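Gripper Trials at Plasia: Your Questions Answered

What are you comparing, exactly?
Two hands, mostly. The Wondano is a hand with several jointed fingers, and the Flikness is a simpler design with a wrist camera built in. Both have to cope with the same kind of job, which is ordinary store shopping -- reach for a bottle, get hold of it, and put it in a basket without making a mess of the shelf.
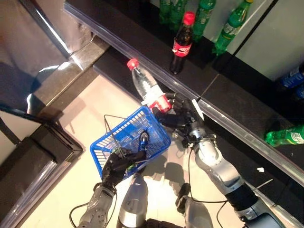 We chose drinks because everybody knows how they ought to be handled, and because a bottle is a surprisingly fussy thing to hold! It squashes, it rolls, and the label can slide under your fingers.

How many tries does each hand get?
Each one gets 210 picks, spread over 5 sessions, with the same controller settings from start to finish. Brenda Hulme keeps the log, and she is very strict (bless her) about writing down the near misses too.

Why does the other arm have to carry the basket?
We did start with the basket on a stand, and the numbers looked lovely, but people don't shop that way. Once an arm is holding it, the whole body has to keep its balance and the basket sways a little.

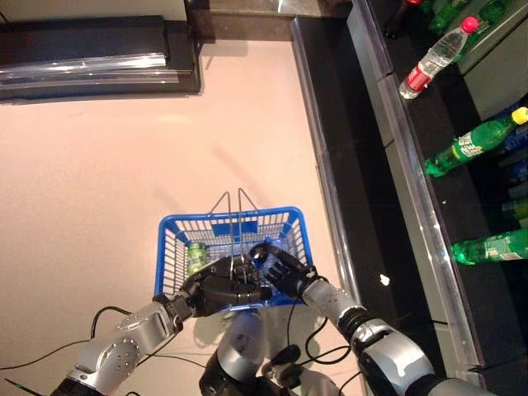

Glenys Penrose wrote the routine for this part, and she spent most of one Sunday getting the two arms to share the space politely. If you'd like to try it with your own arms, do write to her first, as the spacing needs setting up for each model.

Is standing stock easier than stock lying down?
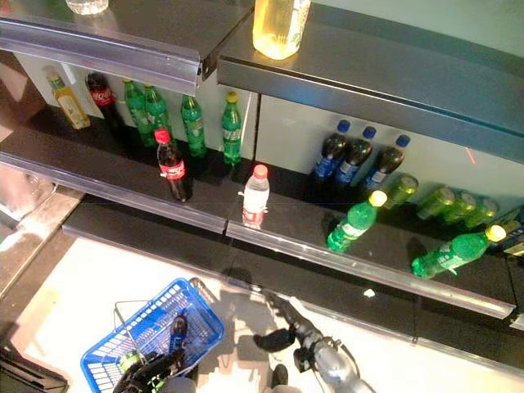 Bottle position is one of the things people ask us about most, and we score it separately. An upright bottle gives the fingers plenty of room on both sides. The green soda bottles lying on their sides are another matter, especially those pushed together against the back panel, and we let the planner take 16 seconds over a pick like that before we call it a miss.

Do you need a wrist camera as well as the head camera?
We think so, yes. The head view is grand for choosing what to pick, but the hand itself often gets in the way at the last moment. Ashley Treloar runs the wrist view at a short exposure when the arm is moving quickly, and it still blurs now and then.

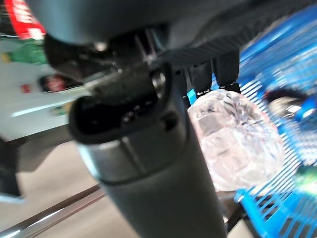 Wrist view: gripper fingers at a clear faceted object, with the blue basket behind.

Can I borrow the test files?
Of course! Write to Wilma Gourlay at the Quansah desk and tell her which controller you use.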